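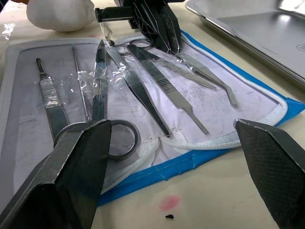 Trousse de dissection ouverte entre les pinces des deux bras.

Rapport d'avancement, projet Tateo
Destinataire : fonds Alvarado
Rédaction : King-fai Ko, atelier Stedberg
7 décembre 2018

Depuis le rapport de février, le travail a porté sur l'enregistrement de démonstrations en téléopération. L'opérateur conduit les deux bras à distance et le système conserve les trajectoires avec les images de la tête et des poignets. L'objectif de la phase est de 200 démonstrations exploitables sur la manipulation d'instruments de dissection.
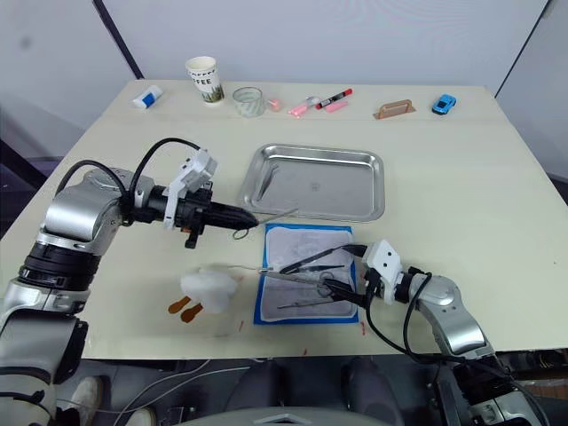 Le travail à deux bras reste le plus lent à enregistrer. Quand les deux pinces doivent agir ensemble, l'opérateur perd du temps à coordonner les mains, et nous avons écarté 13 essais pour cause de gestes trop hésitants. Nous avons donc réduit la vitesse maximale des bras et allongé la prise en main : chaque nouvel opérateur s'exerce pendant 2 jours avant que ses essais soient retenus.

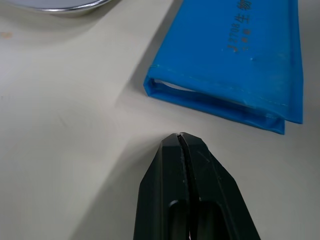
La consigne de départ a aussi été revue. Les essais commencent désormais pinces fermées, à distance de la trousse, ce qui simplifie le découpage des séquences. Les fichiers sont relus par une seconde personne puis transmis à Clullanik pour l'apprentissage.

La saisie des manches plats demeure le point faible. L'angle d'approche varie beaucoup d'un opérateur à l'autre et le modèle apprend mal ces écarts.

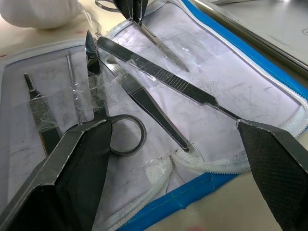 Clullanik nous répond que cette variété lui convient, à condition que chaque approche figure dans au moins 5 démonstrations, et demande que les reprises après une saisie manquée soient gardées dans les fichiers. Nous appliquerons cette règle dès la prochaine série. Elle ne modifie pas le budget de la phase.

Reste à faire : étalonner de nouveau la caméra du poignet droit et terminer la relecture des essais à deux bras.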